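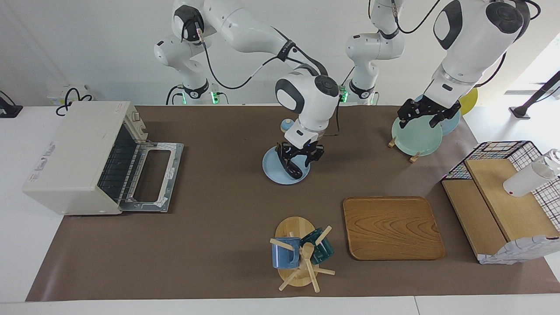

Plates on the move, mugs already on their tree.

I've been promising a post on the kitchen-bits reshuffle since May, so I'm finally sitting down with a cup of tea to write it (the tea is in a mug that should be on the tree, but never mind).

It all began with the plates. We'd had them in a stack for years, and whichever colour I fancied was always at the bottom, so every breakfast started with that awful scraping noise. Then I found a little wooden plate stand in the Traswood shop, and I'm a complete convert! They stand up on their edges, you see the colours, and you pull out the one you want. I've got a pale mint-green one in there at the front and a light blue one leaning behind it, and they look so nice together that I keep rearranging them for no reason whatsoever. The yellow one hasn't found a home yet. I love it, but it shouts a bit next to the others.

The mug tree was the next thing. I know some people think they're a bit 1980s, and my mum's was forever falling over, but a good round base makes all the difference. Blue on one side, dark teal on the other, and I'm trying very hard not to fill up the rest of the pegs. I had 18 mugs before we left Vallby. Eighteen! Most of them went to the charity shop and I've missed exactly one.

Then there's the wooden tray with the rounded corners. It's meant to be for carrying breakfast through, though mostly it collects post and hair bobbles, so I've cleared it off and I'm determined to keep it that way. We'll see. The grain is lovely when you can see it.

The toaster oven is staying put. It's cream, it takes up far too much of the table, and I use it more than the big oven now. Cheese on toast, mostly, and the odd tray of Borbély biscuits when I'm feeling ambitious. I leave the door folded down when I'm giving it a wipe, and the rack comes out for a soak in the sink.

Still on the list: the black wire shelf on the right. I've put two pale boards on it in steps, with a patterned cloth along the front, and I'm fairly pleased with the cloth. The boards I'm less sure of. I'd like my oil and vinegar up there, but I may need to swap the two levels round first. If anyone has done something similar with a Fanus rack, do tell me how you got on in the comments.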